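Lorkside Furniture Reuse — progress report, September

Work this period covered the tabletops supplied under the Skesen order. Of the 96 tops received, 3 were set aside for veneer repair and the remainder passed to finishing. Sanding followed the schedule agreed at the start of the grant, with no change to grit or sealer.

Grain and colour are now recorded for each top before it is matched to a base. Pale tops are grouped by figure, as straight and swirled pieces read differently once placed side by side. 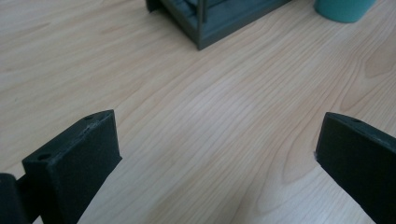
Pale tabletop, light wood finish. Straight grain at upper left, swirling figure at right.

Expenditure to the end of the month was $832 against a budget of $900. The balance is committed to edge banding from Cartwright — delivery is expected Thursday. The Jinier bases are in storage and have been checked against the order. Assembly begins next period, and the colour groupings will be supplied with the next report.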